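Arnel Lumbao has heard the word "autonomous" a lot this year, and he doesn't care for it. He runs the skills bench at Ekel, where the Flander suturing package has been on trial since May. I asked him whether it was any good.

"It ties a knot," he said. "I'll give them that. A knot on a pad."

The sales sheet promises a stitch in 40 seconds. Lumbao wanted to know who starts the clock. "Do they count the regrasps? Do they count me standing there with my hand over the stop button? I asked twice and got a brochure."
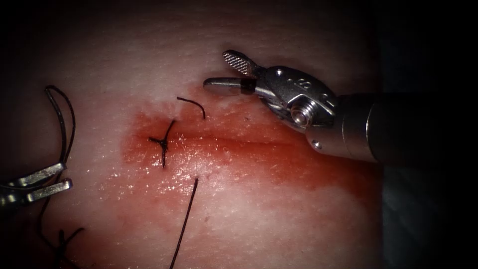 *Flander trial at Ekel: a tied stitch on the practice pad, with both arms at work.*

He is harder on the pads, which are sold separately and come in boxes of 12. A pad lies flat and doesn't breathe, he pointed out, and the vendor's numbers all come from pads. "Show me the same thing on something that moves. Then we can talk about the price."

What about the wrist camera, the add-on the company pushes most? Lumbao shrugged. He likes how close it gets to the knot. He doesn't like paying a yearly fee to keep the picture.

"When the jaws are right up against the tissue, half of what you're looking at is steel," he said. "You still want the other view. So now you've bought 2 cameras."
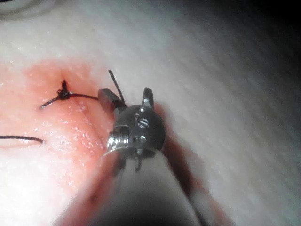 Bañez thinks that's unfair, and told me by phone that the close view caught slack throws the overhead one missed, and that the fee was no worse than any other service contract. Lumbao had heard this before.

"Fine, then put it in writing," he said. "Which throws, how many, on whose pads?"

The trial has 3 weeks left. He has asked Otberg for a quote on a rival kit and hasn't decided whether to send the Flander back.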